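Thread, because I have been annoyed about this since the supermarket and there isn't room for it in one post.

January 2018 and every shop, app and leaflet through my door wants me to "reset" my eating. I'd like to know who decided it needed resetting, and whether they sell the thing that does it.

Today's exhibit is Soveno. It's a meal plan. You pay a monthly fee and they tell you what to have for tea. The advert says members save "up to" a third on their food bill. I have been reading "up to" on adverts all my life and I've yet to meet the person at the top of it.

Up to a third compared with what? I went looking. It's in the small grey writing under the sign-up button: compared with "a typical basket". The basket isn't described anywhere. For all I know it's got a whole salmon in it.

The survey behind it had 250 people, all of them already paying members. If you ask people who've just handed over money whether it was well spent, most of them will say yes. I'd say yes. I said yes about a bread machine for two years.

Then there's the bit about vegetables. The plan claims you'll throw away less because everything is "portioned to your week". My week doesn't come in portions. Some nights I'm in at six and some nights it's toast.

I did try it. There's a free trial, and you have to put your card in for it, so make of the word "free" what you like. Ten recipes. I cooked four of them. Two were fine, one was soup, and one wanted half a fennel bulb and never mentioned the other half again.
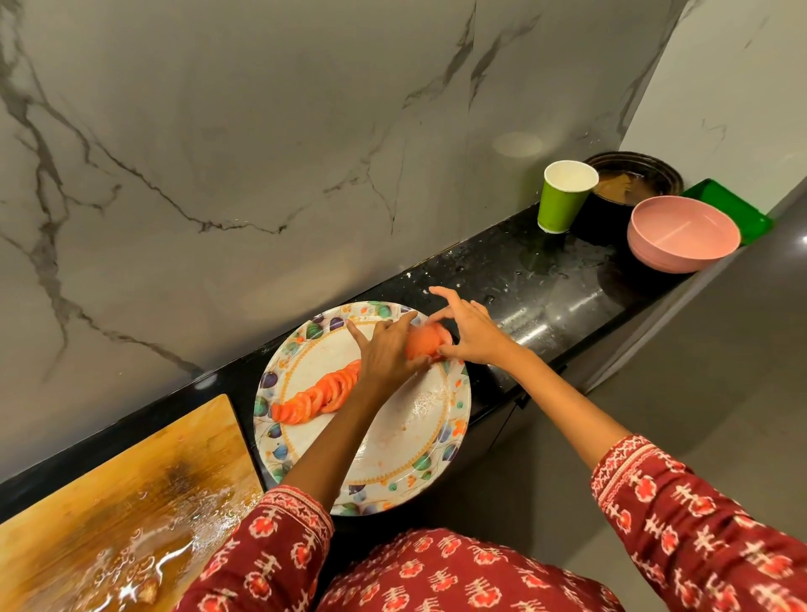 The other half is where the money goes, you see. Half a fennel, a third of a tub of crème fraîche, most of a bunch of dill. A plan that was serious about waste would start from what's sitting in the fridge door and work outwards. This one starts from a nice photo.

Someone's bound to say Cultarel does exactly that. I've looked at Cultarel. You type in what you've got and it suggests a dinner. I typed in eggs, rice, half a cabbage and it suggested a dish with prawns in. I hadn't got prawns. I'd been quite clear about what I'd got.

It also claims 1,000 recipes. I scrolled for a good while one evening and there were 116 under "chicken", a fair few of which were the same tray of chicken thighs with a different spice on. Paprika chicken thighs. Smoky chicken thighs. I'm fairly sure the smoky one was paprika as well.

I don't mind apps. I've got one that tells me when the bins go out and it has never once tried to improve me.

What bothers me is the idea that ordinary cooking is a problem that needs a subscription. Most people I know can put a decent plate of food together. They're tired, or they're skint, or the cooker's got one ring that works. A list of recipes doesn't fix any of those.

And the price comparisons always leave out the cupboard. "Dinner for four, under a fiver!" Yes, if you already own cumin, olive oil, stock, honey, cornflour and a lemon. Start from an empty cupboard and see what that fiver looks like.

Hinds on the corner does a bag of odd-shaped veg at the end of the day. No plan, no app, no reset. You get what you get. Last week that was mostly swede, so I'm not going to pretend it's glamorous, but I know what it cost me because I handed over coins for it.

(Yes, I know not everybody has a Hinds. We nearly didn't. It was up for sale in the summer and we all thought it'd be a vape shop by now.)

To be fair to Soveno, cancelling took about five minutes. I was expecting a phone queue. There was a page asking if I was sure, then a page offering me half price, then another page asking if I was sure. If it can be half price in January I wonder what it was doing at full price in December.

A couple of replies asking about Mutari, the one with the boxes. Haven't tried it. I've seen the boxes in next door's recycling and there's an awful lot of box. One had a little sachet in it for a single spoonful of soy sauce. If anyone's got a proper before and after, with actual till receipts, I'd read it. I'd want at least two months though, and one of them without the introductory offer.

I'll look again in February when the adverts have moved on to mattresses. Tonight it's cabbage and eggs, no prawns.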